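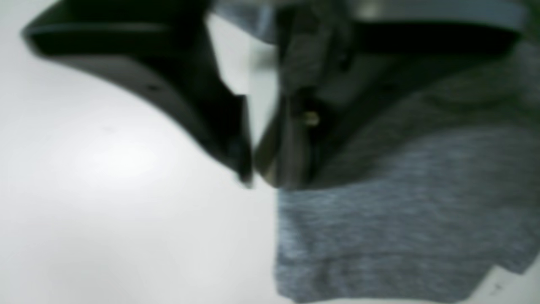 The coach from Foltness got in late, so Naa Frimpong missed the talk and went straight to the folding bench. There were already people three deep at the rope. A man from Pineck was explaining the gripper to a boy.

"How many does it do in a day?" the boy asked.

"320, if we leave it alone."

Naa had done more than that at the Issahaku laundry, every shift, for 37 years. She watched the arm go down to a grey cloth and thought it held its wrist too high.

"Would you like a go at teaching it?" the man said. "You just move the handles."

She gave her handbag to the boy and ducked under the rope.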